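Posted by Costel Vasić
Tuesday, May

Okay, a thread on fixing up old gadget cases, for the three people who keep asking me about it.

I've been through 21 of these little black shells since winter. Most came in one lot from a guy on Kovel who was clearing out his garage. I paid too much. I'd do it again.

Biggest lesson so far: work on something white. I used to do this on my brown desk at home and lost every crumb and every screw into the wood grain. Never again!

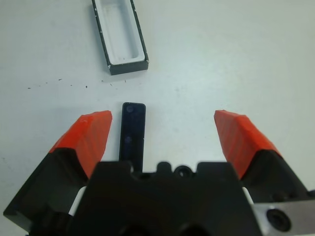
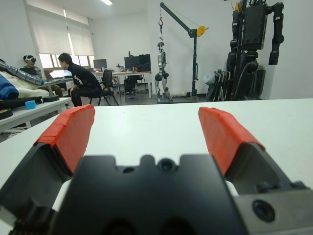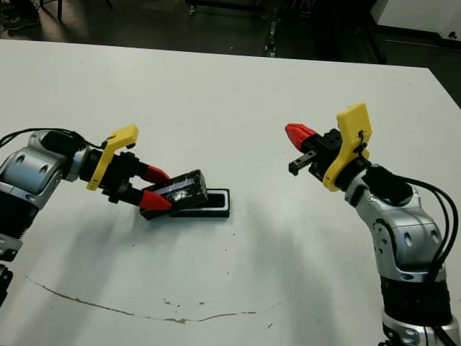 Dark paint is my real enemy in this hobby. I can get a hinge moving again, I can glue a cracked corner, but once a black coating starts letting go I'm in for a long evening. The one with the white interior has little pale chips all along its rim, and there's a scatter of dark specks on the table next to it, so you get what I mean. I used to touch up every nick with a marker and it looked awful — shiny purple dots in daylight. These days I rub the edge down with fine paper and do the whole rim in one go, or I leave it alone.

Senad Angelovski says leave it alone, always. He likes his stuff beat up. We've been arguing about this for 2 years and neither of us has moved an inch.

If you do repaint, go thin. Thinner than that. Let it sit overnight before you try putting anything back in the slot, or it'll grab and peel and you get to start over (ask me about the Fletberg one, I'm still mad).

Clear tape: fine for holding a block together while you figure out what you're doing. Smooth it down with a fingernail first. A wrinkle is enough to make a snug fit too snug, and then you're prying at your own fresh paint with a butter knife.

For crumbs I use a soft makeup brush, the cheap kind. Canned air just sends them across the room.

Anyway I've got a Halilović case on the shelf with the lid stuck shut, and that's my weekend. If anyone has a spare lid for a Hisden, any color, message me — I'll trade you two rims and a hinge.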